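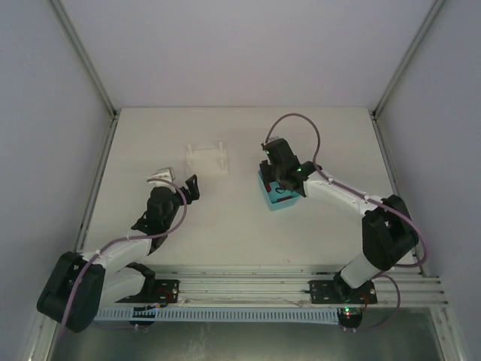

Figure 1. The two-arm bench during a session, with the right gripper on the blue container and the left gripper open.

Teaching by remote control: Project Sanna, final report
Cosimo Pagano and Rosario Piras

1. What we set out to do
Our goal was to show a pair of robot arms how to move a small parts box across a table and set it down beside a white 3D-printed rack. We wrote no motion code for the task. One of us drove both arms from a pair of hand controllers while the computer saved the joint positions, and a program called Widow later learned from those recordings.

2. Collecting the demonstrations
We recorded 476 demonstrations in the Loltholm lab and kept 300 of them for training. The rest were thrown out for late starts, dropped boxes or (mostly in the first week) plain bad driving. Each one took about 15 seconds once we got the hang of it.

Getting the hang of it was the best part of the project! At first we both gripped far too hard and the box tipped every time. Rosario worked out that you should bring the fingers down into the box and press against the rim, then pause before lifting. That pause looks like wasted time, but the trained arm copied it and its grip got much steadier.

The walls around the table helped more than we expected. With plain panels behind the arms, our colour tracking picked out the light blue plastic easily. The white rack on the white tabletop was another story, and we ended up typing in its position by hand.

3. Results
Our first model, trained on Cosimo's driving alone, would reach for the box and then hover. Mixing in both drivers fixed most of that. By the last Monday the right arm was picking up the box on most tries, though placing it close to the rack is still hit and miss.

4. Next steps
We want the left arm to do more – so far it mainly waits its turn. The Clandamden group has offered us a second set of controllers, so two people could drive at once, one arm each. We'd also like to print the rack again in a darker colour.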